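Granik data collection, progress report to Levari
Prepared by Elīna Ots, Otincombe site
2026-02-19

Dear Montserrat Ayala,

I send you the report for the third period of the Granik work. It covers the recording of demonstrations for the tape placement task, the state of the data, and what we ask from Levari before the next period begins.

The task has stayed as we agreed. The arm has to pick up one adhesive frame and set it down on the gray printed tray so that it lies flat. An operator guides the arm through the motion, and we record the joint positions, the gripper command and the camera streams together. Each recording is called an episode. An episode is kept when the frame is placed in one continuous attempt, and it goes in a separate folder when the operator has to try again. We do not delete the second kind, as the training team in Figueroa has asked to have them for later study.

In this period we recorded 465 episodes, and 312 of them passed the review. In the last report I wrote that the share of accepted episodes should be higher than this. The main reason for the difference is the frames themselves. They are thin and they hold to each other, so the gripper often lifts two when it should lift one. Ezequiel Mendoza, who does most of the operating, found that a pile with the frames turned at different angles is easier to pick from than a straight stack. We have changed the starting setup to this, and the work is going faster now.

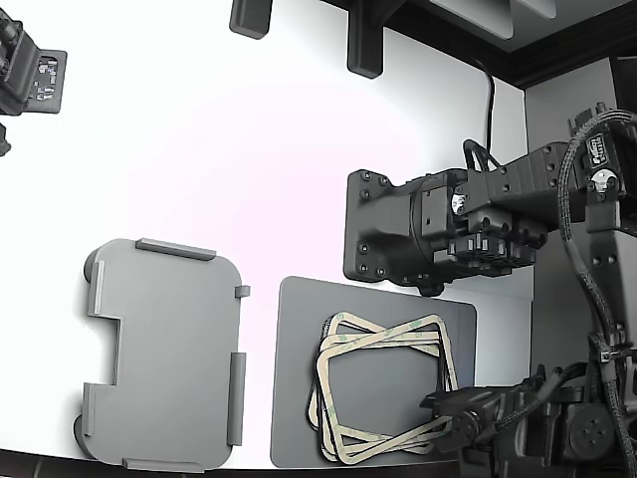 WORK STATION AND MATERIALS

The frames start on the flat gray plate, to the right of the tray. The rails on the tray are raised, and they give the operator a clear border to work toward. We had one printed tray before with lower rails, and the reviewers could not always decide from the video if the placement was correct. With the present tray they agree much more often.

Light was also a difficulty. The tabletop is white and the frames are cream, so the edges of a frame can be hard to find in the video when it leaves the gray plate. Gunhild Hedegaard compared different lamp positions and chose the one with the least glare. We have fixed the lamps there and have written the position in the station notes, so that episodes from different sessions can be used together.

REVIEW OF THE DATA

Every episode is watched by a person who did not operate it. The reviewer marks the moment of the grasp and the moment of the release, and writes a short comment if something is unusual. This takes more time than we planned. At the end of the period 12 episodes were still waiting for a second opinion, and they are not included in the accepted number.

PROBLEMS STILL OPEN

The frames lose their shape after many uses. A bent frame teaches the system a motion that will not help on the real line, so we now take it out when we see it. For this reason we use more material than the budget says.

The clock of one camera drifts against the others in long sessions. We restart the recording computer between sessions, and this keeps the error small, but we would like to have a proper correction before we collect more.

WHAT WE ASK FROM LEVARI

We ask for approval to order 3 more boxes of frames from the remaining materials money. We also ask that Jaqueline Meléndez can join the review for up to two days each week until June. She knows the labeling rules already and would need no training.

The next delivery of data will contain the accepted episodes, the retry folder and the reviewers' comments in the same format as before. If you need the numbers for each session, I can send the table separately.

With kind regards,
Elīna Ots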